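Handheld Gripper Practice: Towel Folding, Kastutley Site

Operator rules for the Virov cloth set, revised 2021-02-04 by Trinh Vi. Each operator records 2,000 folds before sign-off. Cables run outside the forearms — never across the work surface. Marker plates stay uncovered for the whole take.

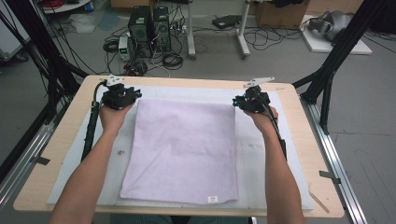
How often should the grippers be recalibrated?

At the start of every shift, and again after any drop or change of jaw pads.

Both grippers are brought to the cloth together and closed at the same speed. A take in which one hand leads by a clear margin is flagged and repeated. Jaw pads are replaced at 3,000 cycles, and the linkage pivots are checked for play at the same time. Log both in the Brurndale sheet with the operator's initials. 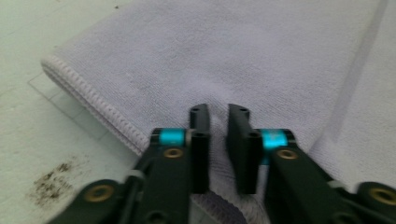
Jaw pads open over the towel, stitched hem at left.

Questions on the rules go to Xinyi Bai.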